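Leretti TW-2 Tabletop Wiping Package

Part no. 1505-TW
Supplied by Istard Handling
Status: available to order, shipping from October

Overview

The TW-2 is an add-on package for single-arm workcells that handle surface cleaning: bench tops, inspection tables, packing stations and similar flat work. It consists of a parallel gripper with replaceable finger pads, a wrist adapter, a controller module and a task library covering cloth pickup, cloth refold, straight-line wiping and spray bottle handling. It does not include an arm.

The package replaces the TW-1, which handled only a fixed pad mounted on the gripper body. Customers told us the fixed pad was hard to change in the middle of a shift and left a strip along the far edge of most tables. The TW-2 works with ordinary folded cloths laid on the surface, and the arm picks up and puts down the cloth as part of the cycle. Fixed-pad operation is still supported with the older bracket, sold separately.

How a cycle is set up

The operator teaches three positions: the cloth rest, the bottle rest and one corner of the area to be wiped. The remaining corners are entered as dimensions. The arm returns to a hover position above the table between tasks, and the height of that position is set by the operator. We suggest a hover height greater than the tallest item kept on the surface, measured to the top of the trigger head if a spray bottle is used.

Any folded cloth with a closed, rounded end can be picked up from that end. Cloths laid flat and unfolded need the optional edge-lift fingers. Color matters to the overhead camera only in that the cloth should contrast with the table. Yellow on light wood has given steady results at our bench; white on light wood has not.

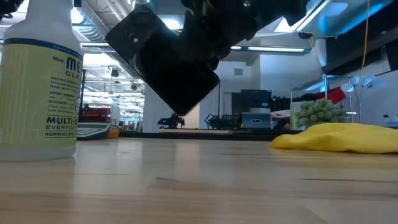 BOTTLES AND CLOTHS

The gripper is not tied to one consumable. Household bottles such as the Mrs. Meyer's style of multi-surface spray can be moved by the neck or by the body, within the limits below.

Neck grip: preferred for bottles with a narrow neck and sloping shoulders. The fingers close under the trigger head, and the bottle hangs plumb during transfer.

Body grip: used for straight-sided bottles only. Labels with a loose edge may catch on the textured pads. Fit the smooth pads for this work.

Trigger actuation: not part of the standard package. The Campbell trigger fixture holds the bottle upright and presses the trigger by means of a separate actuator. It takes one digital output from the controller.

Cloths should be cotton or microfiber, folded at least twice. Paper towels tear at the default grip force and are not supported.

Specifications

Stroke, finger to finger: 0 to 110 mm
Gripper mass, with standard pads: 1505 g
Maximum wiping speed: 330 mm/s
Rated continuous grip force: 23 N
Controller supply: 24 V DC
Finish: black anodized
Pad material: silicone, smooth or textured
Taught areas stored per controller: 336

Wiping speed is limited in software. At the full rate, a lightly loaded cloth tends to bunch at the end of a stroke, and most users settle on a lower value for the last part of the pass.

Notes on the work surface

Glossy tables reflect ceiling lights back into the overhead camera. The controller has an exposure lock for this — set it with the room lights in their normal state and leave it. Strong wood grain may be flagged as residue during the first few cycles. The surface reference routine records the bare table once and ignores those marks afterward. Run it again if the table is sanded, refinished or turned around.

Background clutter has no effect on wiping, provided it stays outside the taught area. Plants, lamps and shelving behind the table are acceptable. Hanging cables are a different matter and should be kept clear of the elbow through its whole range.

Compatibility

The wrist adapter fits arms with a 50 mm bolt circle. An adapter plate for the Stonico flange is available at extra cost and adds 12 mm to the tool length. Update the tool center point after fitting it. The task library runs on the supplied controller only.

In the box

Gripper with textured pads fitted
Smooth pads, one pair
Wrist adapter and four screws
Controller module
Gripper cable, 3 m
Overhead camera with clamp
Printed setup sheet

Maintenance

Wipe the pads with a damp cloth at the end of each shift. Replace them when the texture is no longer felt with a fingertip. Cleaning products left on silicone will harden it over time, citrus-based ones in particular. The finger rails are greased at the factory and need no attention for the first year. Do not spray liquid directly at the gripper body — it is splash resistant from the front but not at the cable entry.

Ordering and support

Packages are built to order. State the arm model, the flange pattern and the cable length when asking for a quote. Site setup can be booked with the order and covers one table and two cloth sizes. Questions about flange fit or the trigger fixture go to Brayden Friesen in applications, who can also check a drawing of your cell before you commit. Spare pads are sold in pairs and ship from stock.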